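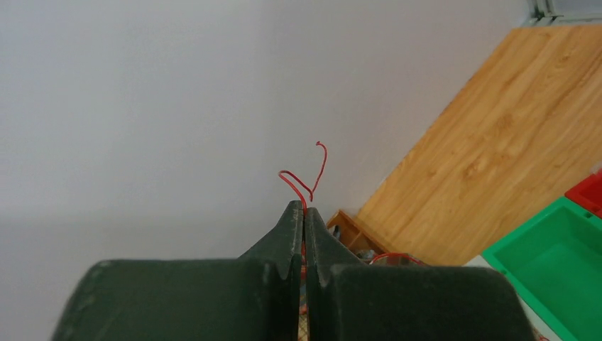
Teaching a robot by hand is slower than it needs to be, and I think most of the lost time comes from who we put at the controls.

At Walell we have spent the past year showing arms how to handle small, bendy things: wire, cord, strips of foam. An operator moves the arm, either by holding it or from a handset across the room, and the machine keeps a record. Do that 100 times and you have something to train on. The usual practice is to give the job to whoever is free, often a junior engineer who knows the software well and has never handled wire for a living.

I would give it to the people who do the work already. Rosalie Grabner wired control panels for 11 years before she joined us. Her demonstrations are short. She takes hold of a wire close to where it has to go, and if the grip is poor she lets go and starts again. Our engineers, me included, tend to hang on and steer a bad grip to the end. The arm learns that as well.

The objection I hear most is cost. Dezső Kun, who runs our budget, points out that a skilled fitter needs up to 2 weeks to get used to the remote handset, where an engineer needs a day. That is fair. But in July we threw out 57 recordings from a single batch, all made by engineers in a hurry, and they had to be made again.

There is also the matter of credit. A fitter whose movements end up in a product should be named in the project notes and paid at the fitter's rate. At present we log the session under the name of the arm. I have asked for that to change, and Danica Nedeljković is drafting the new form.

Benedita Torres
17 April 2020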